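How to prepare a witness bundle for an inquest

Families and small firms often have to put together their own papers before a hearing. The steps below follow the order used by the inquest team at Moroz, and they work for most hearings where several parties are involved.

1. Get the document list first

Write to the coroner's office and ask for the current disclosure list. Check it against what you already hold and mark anything missing. Large cases can run long. The Skurkcombe papers came to 1,979 pages when they first arrived, and 1,206 after duplicates were taken out.

2. Remove duplicates

Sort everything by date and then by author. Email chains are the usual problem. Keep the longest version of each chain and drop the shorter ones, unless a shorter one has an attachment the long one lost. Keep a note of every page you take out.

3. Number the pages

Number from 1 to the end in the bottom right corner, with no breaks between sections. If papers come in late, add them with a letter after the number (214A, 214B). Do not renumber once the bundle has been shared. Split anything over 500 pages into separate volumes.

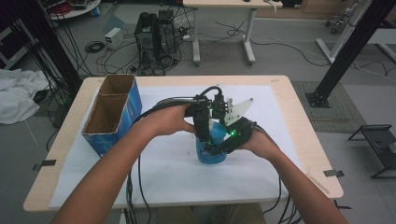

Both hands on the gripper, with its jaws around a blue plastic bottle.

4. Build the index

The index needs four columns: tab, description, date, and page. Keep descriptions short and neutral. "Statement of Severyn Karpenko" is enough. Leave out words like "key" or "disputed," which belong in your written submissions.

Undated papers go at the end of their section, marked "undated." If you have worked out a likely date, put it in square brackets.

5. Check for redactions

Home addresses, phone numbers, and medical details of people who are not part of the inquest normally come out. Black boxes drawn over text in a word processor can often be lifted off again, so use a proper redaction tool and then try to copy text from the finished file. If anything pastes, redo that page.

Bohdana Moroz asks for 2 people to read every redacted page, one on screen and one on paper.
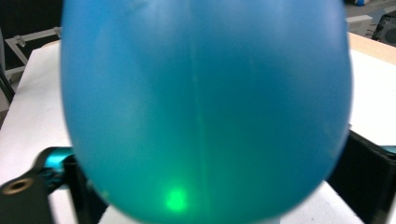
6. Send it out

Send one searchable PDF to the coroner's office and the same file to each interested person. Put the version number and month in the file name, for example "Bundle v2 October." Ask whether the court also wants paper copies, and for whom. The witness copy should be clean, with no highlighting or notes.

Keep a record of who received which version and the time it was sent.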